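Wakcombe Plug-In Wax Melter, Round Base

Shop / Home Scent / Melters and Warmers

If you've ever loved a candle right up to the moment the wick drowned, you already get why we stock this one. The Wakcombe melter warms scented wax from underneath with a low, steady plate, so there's no flame, no soot on the ceiling and no digging around in a jar with a butter knife trying to save the last third. You drop in a cube, press the button and go make dinner. By the time the onions are in the pan the hallway smells like cedar!

We carried an older version for years and liked it well enough. The new one fixes the two things people wrote to us about: the dish used to be shallow, and the cord used to be short. The dish is deeper now and lifts right off, and the cord reaches from a side table to an outlet behind the couch without an extension.

What it's like to use

There is one button on the front. Press once for low, twice for high, and hold it down for the timer. Low is our favorite for small rooms, bathrooms especially, and it's gentle enough for the citrus blends that can turn sharp if you push them. High is for open kitchens, tall entryways and those heavy winter scents (the Clunis Fireside cube practically demands it). The timer shuts the plate off after 3 hours. If you want longer than that, just press it again.

The dish is glazed ceramic and holds two standard cubes. You can put in one and get a perfectly nice evening out of it. Two will carry a big living room, and mixing is half the fun – one Fireside and one Orange Peel is the blend we run in the shop on Sunday mornings, and people ask for it by name even though it doesn't have one. 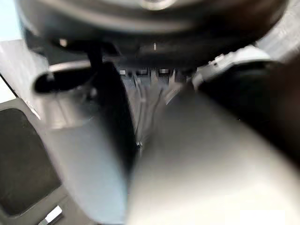
4 min read

Changing scents

Every cube gives up its fragrance before the wax itself is gone, so at some point you'll have a dish of wax that melts beautifully and smells like nothing. Time for a new one. Our quickest method is to let the dish cool all the way, put it in the freezer for ten minutes and then press on one edge of the wax with your thumb. It pops out in a single disk. Wipe the dish with a dry paper towel and you're ready for the next cube.

If you're impatient (we are), you can also soak up warm wax with a few cotton balls while the plate is on low. They go in the trash afterward. Please don't pour wax down the sink, even with hot water running. It will set somewhere in the pipe and you will meet it again.

Colored wax sometimes leaves a faint tint in the glaze. A drop of dish soap and a soft sponge takes care of most of it. The dish can go on the top rack of the dishwasher once the wax is out, but the base should never get wet. Unplug it, let it cool and give it a wipe with a barely damp cloth.

Which wax to buy

Any soft wax melt sold as a cube or a small tart will work. Soy is what we reach for most days. It melts early, throws a soft scent and cleans up easily. Paraffin blends are stronger and come out of the dish in one neat piece, so they're great for swapping often. Beeswax smells wonderful all by itself but takes its time, and you'll want the high setting.

We pack three ranges that were tested on this melter in our own kitchen:

Clunis – the cozy ones. Fireside, Orange Peel, Wool Blanket, Black Tea. Soy and coconut, 14 hours of scent per cube on low.

Nông – green, leafy and a little bit damp, like a garden after rain. Lemongrass, Rice Flower and a pandan one that makes the whole house smell like dessert. All soy.

Drorkilholm – cold air in a cube. Spruce, Sea Salt, Juniper. These are paraffin blends and quite strong, so start with one cube even in a big room.

Don't use essential oils straight on the plate, and skip chopped-up candles that still have a bit of wick in them. Loose wick bits stick to the glaze and they're a pain to get off.

Where to put it

Somewhere flat and out of elbow range. A shelf at chest height is lovely, as the scent drifts down and across the room, but a side table works fine too. Keep it away from an open window or a ceiling fan, both of which cool the wax and send the smell straight outdoors. Leave a hand's width between the melter and the wall. Melted wax is hot enough to hurt, so if you have a curious cat or a toddler who climbs, go for the high shelf, and always switch off before you move it.

Details

Dish: glazed ceramic, lifts off, holds 2 cubes
Heat settings: low and high
Timer: 3 hours, can be restarted
Cord: detachable
In the box: base, dish, cord, one Clunis cube of your choice
Price: $38
Replacement dish: sold separately, same three glazes

Glazes

Oatmeal is the one in our front window, warm and speckled. Moss is darker than it looks on most screens, with a greenish-brown edge where the glaze breaks. Ink is a deep blue that hides wax tint better than the other two. A fourth glaze is coming in August and we're very excited about it.

Shipping and returns

Orders placed before noon go out the same day. If you live where summer gets serious, add a cold pack at checkout for the wax cubes – soy goes soft in a hot mailbox and arrives as one friendly lump. It still works perfectly, you just have to cut it up yourself.

Unused melters can come back within a month. Cubes can't once the wrapper is open, but if you hate a scent, write to us anyway. We'll help you find one you like and put a sample in with your next order.

Goes well with: Clunis Sampler Box, Nông Pandan Cubes, Spare Dish in Moss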